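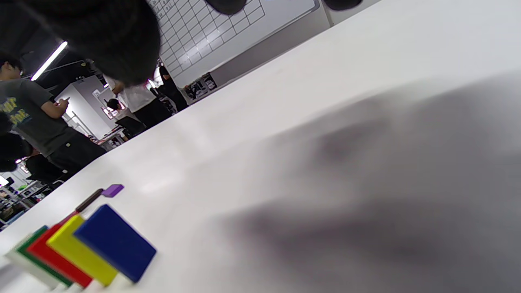
Rumance glove mount and wrist strap set, reviewed after 14 weeks

I look after one teleoperation cell, and most of what I do there would disappoint anyone who has seen a movie with a robot in it. I tighten straps. I wipe the table. I tell people to put the blocks back in a row before they go to lunch. So when our old controller mounts gave up in December, I got to pick the replacement, and I picked the Rumance set at $69 over the Szabo one, mostly on the strength of a sizing chart that turned out to be optimistic.

In the box you get left and right mounts, the straps, a hex key of the kind that rolls under things, and a leaflet. The leaflet covers fitting in one paragraph and the warranty in six.

Fitting took me 80 minutes the first time. Corinne Villanueva did the second pair before her coffee got cold, so take my figure as a comment on me. The trick is to snug the wrist strap first and the hand straps after. Do it the other way and the controller creeps toward your knuckles all morning, and every bit of creep goes straight into your offsets - at which point you are recalibrating the cell to match a loose strap.

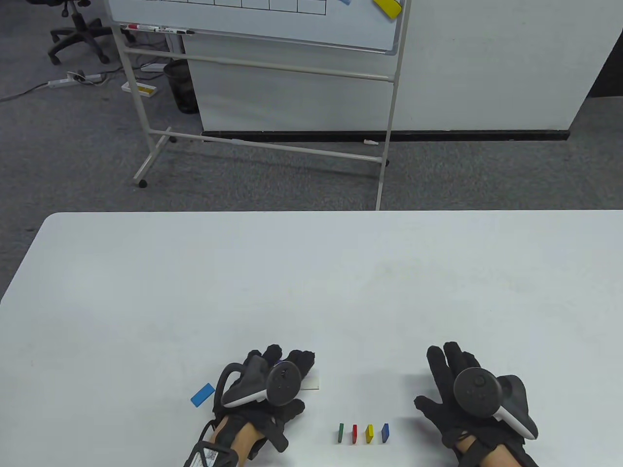 Both controllers strapped on over the gloves, blocks lined up between the hands.

Our check is dull and I recommend it. Palms down on the white table, fingers spread, hold still, look at the readout. Then pick up a thin block and stand it on edge next to its neighbors. If you knock over the neighbors, go back to the wrist strap. Francine Landry does this at the start of each shift and again after any battery change, and her logs are the only ones I trust, mine included.

Complaints: the hook-and-loop picks up carpet fuzz like it's being paid to. I've replaced 2 straps so far, both left, both at the stitching. Parnik sells spares that fit if you trim them. Dondonico sells spares that say they fit.

Washing is by hand, cold, and they need overnight to dry, so buy a second set or accept a late start.

Four stars. I'd give the missing one back if the hex key had a slot to live in.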